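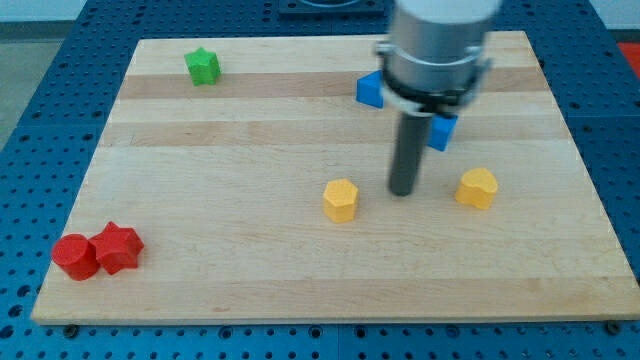
Subject: Re: [bench-automation] Flekden push kit, anyone running it?
From: Chaltu Hailu
Date: Apr 17, 2022

Miklós Jakab wrote:

> We are pricing small tabletop kits for a pushing and sorting task and the
> Flekden kit from Konell keeps coming up. The data sheet is thin. Before I
> put in a request I would like to hear from someone who has one bolted down.
>
> 1. Does the rod hold its position under side load, or does it creep in the
> clamp?
> 2. How flat is the board, and does it matter?
> 3. Is the Samix controller package required, or can we drive it from what
> we already have?
> 4. Are the blocks worth paying for or should we print our own?
>
> We would be mounting to a perforated table, metric grid. No force sensor at
> the wrist. Budget is fixed until the end of the quarter.

Miklós,

We have had the Flekden kit on loan since March and I have been through most of this. Answers in your order, then a few things you didn't ask.

1. Rod and clamp. The rod hangs straight down out of a clamp ring at the wrist. Out of the box ours did creep. I marked the rod at the lower lip of the ring and ran 100 straight pushes into a fixed stop at low speed, and the mark had moved up enough to see without a loupe. Konell's answer was to degrease both surfaces and go to the upper end of the torque range in the manual. I did that and repeated the run with no visible movement. If you skip the degreasing you will be chasing a tip height error and blaming your calibration for it. Check the mark weekly anyway.

Side load from the blocks themselves is nothing. The load that matters is the rod catching the table or the board lip, so set a hard floor in software before the first run. With no force sensor you will not get a second warning.

2. Board. It is pale wood with strips of slightly different tone, screwed to the table near the corners. Flat enough on the day we mounted it. It matters more than I expected, because tip clearance is the parameter you will spend your time on. Too high and the rod rides over the edge of a tipped block, too low and it drags. We probe the board at nine points and fit a plane, and clearance is then set relative to the plane. I would do this even on a board that measures flat. Re-probe after anyone has had the screws out.

The surface takes light scuffs. They have not affected sliding in any way I can measure, but if your detection is color-based the tan bands will show up in your thresholds before the scuffs do. Yellow on tan was our worst pair. Green and blue were no trouble.

3. Samix. Not required. The kit is passive hardware and the controller package only buys you their push planner and a calibration routine. We tried the planner under the evaluation license. It handles a single block well. With two blocks in contact it treats them as independent, and the second one goes wherever it goes. In our log, 171 pushes were attempted with the stock planner and 96 ended inside the target tolerance. Nearly all of the misses began with blocks touching or with the star, whose contact point jumps from one arm to the next as it rotates. I don't offer that as a benchmark — the start layouts were ours and we made them awkward on purpose.

If you already have Cartesian control and a camera calibration you trust, I would leave Samix off the order. If you do not have the calibration, their routine is decent and took me 30 minutes including reading the instructions.

4. Blocks. I would buy them. They are matte plastic, so you don't get the glare that glossy prints give under overhead lights. The shapes are a reasonable spread of difficulty: the cylinder and the hexagon push predictably, the heart pulls to one side when you contact it near the notch, and the star is as above. The triangular prism and the cube tend to end up behind the tool from the camera's point of view, which is a camera placement question, and you will want to settle it before you collect anything you plan to keep. A single front camera was not enough for us when blocks were close to the rod.

Printing your own is cheaper per piece, but we found the bottom face varied from print to print and so did the friction. If you need more than the set provides, order the duplicates at the same time. Konell ships spares slowly.

Other notes:

Mounting. The hole pattern in the base plate matched our table. The screws supplied for the board were too long for ours and bottomed out. Measure first.

Speed. The manual's suggested travel speed is fine for free moves and much too fast for contact. We run contact moves at a quarter of it. Above that the blocks coast after the rod stops, the cylinder in particular.

Resetting. There is no reset fixture in the kit. We clear and lay out by hand between episodes, which limits you far more than cycle time does. Heydari lists an add-on frame that is supposed to sweep blocks back toward the middle. I have only seen the drawing and it looks like it would foul the clamp ring at the far side of the board. If anyone on the list has one installed, please post the clearance.

Support. Two tickets opened, both answered by someone who had read them. The answer to the second was that the dimension on page four of the manual is wrong. They have not issued a corrected page. The figure in the CAD file is the right one, so work from that.

Would I order it again at list price? The hardware, yes. The bundle with Samix, no, unless the contact handling changes in the next release. Our loan runs out soon and I have asked for a hardware-only quote. I can forward you the part numbers once it comes in.

The nine-point probing script is short and not tied to our controller. Write me off list if you want it, and tell me which way your tool Z axis points — ours is positive down and the script assumes it.

Chaltu Hailu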